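Durine Studios — Workroom Gallery

Grustville Campus

Published 17/07/2018

The Durine Studios occupy a single-story building on the north side of the Grustville campus. The workroom is the largest space in the building, with a floor area of 635 square feet, and is available to registered tenants and to outside groups by arrangement. The gallery on this page is intended to assist those who are considering a booking and wish to form an impression of the room before arranging a visit.

Renovation of the workroom was completed in April. The works included repairs to the brickwork, a new coat of white paint on the ceiling panels, and the replacement of the original light fittings. The work was carried out by Cabello Interiors under the general maintenance agreement for the campus.

The ceiling retains its corrugated profile. The lighting was planned for desk work, and the far end of the room also benefits from daylight through the window and glazed door. 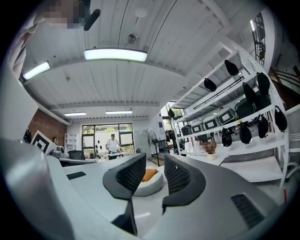
The workroom, looking toward the garden end. Long light fixtures and a small metal ceiling fan serve the main working area; red brick remains exposed in the rear left corner.

Desks and office chairs are provided and may be rearranged by tenants, provided that the door to the garden is kept clear at all times. A small white open shelf stands against the back wall, between the brickwork and the windows. It is reserved for shared reference materials, and personal items should be stored elsewhere.

Boards, devices and other project materials may remain on the desks overnight where the same group has reserved the room for the following day. In all other cases the room should be cleared at the end of each session. Nothing may be fixed to the brick wall — freestanding boards are permitted.

Visits and Reservations

Visits are conducted by appointment and last no longer than 80 minutes. Reservations are accepted for a minimum of 2 hours. Requests should be submitted to the campus office at least 3 working days in advance, stating the number of people attending and any equipment to be brought into the building.

Groups requiring a larger space are referred to the Drurndale Annex, which is administered separately. A gallery of the annex is available from the same office on request.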